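Workshop tips: buying a small robot arm without wrecking your budget

I've had a few emails asking how I went about choosing an arm for the workshop, so I've dug out my notes and tidied them up a bit. I'm a potter by trade and a tinkerer by bad habit, so take this as one person's way of shopping and adjust to suit!

Start with the job. I know, you want to look at arms (so did I, for weeks), but write the job down first. Mine said: pick up a small thing, put it on a plate, let go gently, do it again. Once I had that on paper I stopped drooling over the big Mellano, which could lift a sack of clay and cost more than my kiln.

Next, measure your bench. Measure it again with the arm's base drawn on in chalk, because the base eats far more room than the brochure lets on. Leave space for the elbow to swing too. I cut the footprint out of an old cereal box and shoved it about for an evening, and that saved me from ordering one that would have knocked my glaze shelf flying.

Then try the whole thing on a computer before you spend a penny.
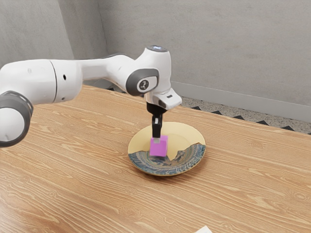 Run your job at least 16 times in the simulator and change something small on each go. Shift the plate over, turn it, swap in a fatter block. You soon learn whether you need a longer reach or only a better spot for the base, and moving the base is free. What it won't tell you much about is slippery glaze, so keep a bit of money back for different finger pads. I set aside £95 and spent the lot.

Now, the budget. Put the arm on one line and the gripper on another, as plenty of sellers quote you the arm with nothing on the end of it. After that come the mounting plate, the cables, the stop button, delivery (those boxes are heavy!) and the software, which may be a yearly fee. My first quote from Netia looked lovely until I'd added the missing bits. The one from Nic Aodha was dearer at the top and cheaper at the bottom.

Ask about spares as well. Vidar Hovland, who has the unit across the yard, waited 13 weeks for a wrist cable, and he'd paid for the quick service.

Second-hand is fine if you can see it move. Listen at each joint, ask how many hours it's done and get the charger or power box included in writing. I'd walk away from anything without its manual.

I went for the Mulura in the end and gave myself seven days to sleep on it before paying. The mounting bolts weren't in the box, so add those to your list too.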